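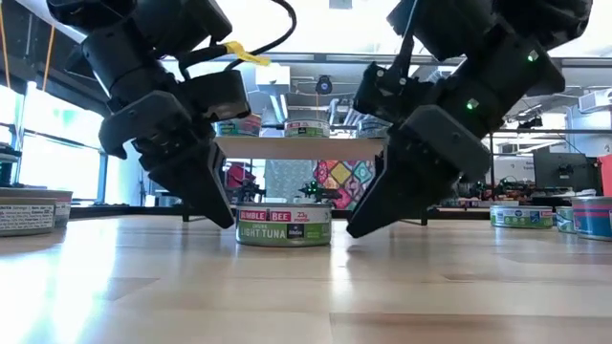

Passei a semana inteira às voltas com a folga do punho esquerdo da nossa célula de dois braços, e finalmente posso contar como foi! A queixa era sempre a mesma: o braço direito ia ao ponto certinho e o esquerdo chegava com um desvio pequeno, mas suficiente para empurrar a peça. Para afinar isto uso latas de atum, daquelas baixinhas, com uma só no meio da mesa e um dedo de cada lado. Com a ponta esquerda quase a tocar no rótulo e a direita ainda com um espaço bem visível, dá para ver a olho nu de que lado anda a diferença (e poupa-se a conversa com o comparador, que eu detesto montar).

Comecei pelo óbvio, os parafusos da tampa do punho. Estavam bons. Depois fui ao ficheiro de calibração e lá estava um valor de 1069 na junta 5, quando a Apinya Jitpraphai tinha anotado 1061... não, minto, fui confirmar ao caderno e o número dela era mesmo 800. Ou seja, alguém gravou por cima (desconfio de mim). Repus o valor, reiniciei o controlador, voltei a fazer o zero dos dois braços e repeti a aproximação 61 vezes, sempre a parar antes de fechar a pinça.

Melhorou muito, mas ainda não estou contente com os cabos. O do lado esquerdo faz uma volta larga por cima do punho e tenho medo que puxe quando a junta roda até ao fim. Já encomendei abraçadeiras à Sodlow, das de velcro, porque as de plástico acabo sempre por cortá-las com o cabo lá dentro!

Amanhã passo para as latas da prateleira de trás, onde os braços têm de se esticar mais. Se alguém tiver um bom truque para prender cabos em punhos que rodam tanto, deixe nos comentários, por favor.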